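Ticket 924 – Bolline segmenter merges thin objects
Component: perception / instance masks
Status: open, workaround in place
Reported from: Mirnedau

Hello all, and thank you for the quick reply on the last one, it really did save our afternoon. I'm afraid I have another, and I'll try to put everything in one place so you don't have to chase me for it.

Since we moved to Bolline 2.21 the segmenter has been struggling with chopsticks. Bowls, kettles and cups come through beautifully (better than before, I'd say, and the edges on white crockery are lovely now), but as soon as several sticks touch each other they come back as a single mask. The grasp planner then takes the middle of that mask as its target and aims at a spot where there may be no stick at all. With a crossed pile the mask is a sort of star. With a bundle it is one fat bar, and the planner asks for a jaw opening far wider than any one stick needs.

I ran 29 frames through the old build and the new one with the same settings file. The old build split the sticks most of the time. The new one hardly ever does. Two of the frames are attached, both from the same table, as they show the two sorts of failure better than I can explain them.

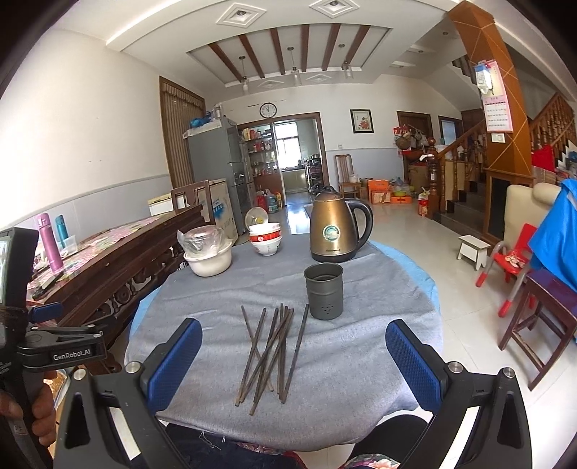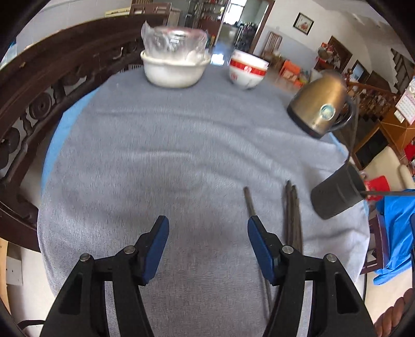
Attachments 1 and 2: chopsticks crossed in a pile (first), and in a bundle with a single one lying apart (second).

On the second one, please look at the single stick as well. It passes under the right-hand blue pad and comes out again below it, and the new build gives me two separate objects for it, one on each side of the pad. So we have many sticks becoming one and one stick becoming two, in the same frame, which made me laugh a little before it made me put the kettle on.

Things I have tried so far:

Turned the merge threshold down in small steps. The bundle stayed whole and the bowls began to break up, so I put it back.

Switched off the gripper mask. The single stick was still in two pieces, and the pads were then offered as things to pick up.

Ran the lens correction before the segmenter instead of after. A small improvement near the edges of the view, none in the middle.

Went back to the old weights with the new code. The sticks separate again, so my guess is the weights – but do please check me on that, I've been wrong before.

For now we are pinned to the old weights here, and I've asked our colleagues at Brotelholm to do the same until we hear from you. The Ait Ali branch has the settings file and both sets of masks, if you would like to compare them side by side.

No great rush, though an answer before the November build would be very welcome. I can rerun the whole set overnight if you have a candidate to try.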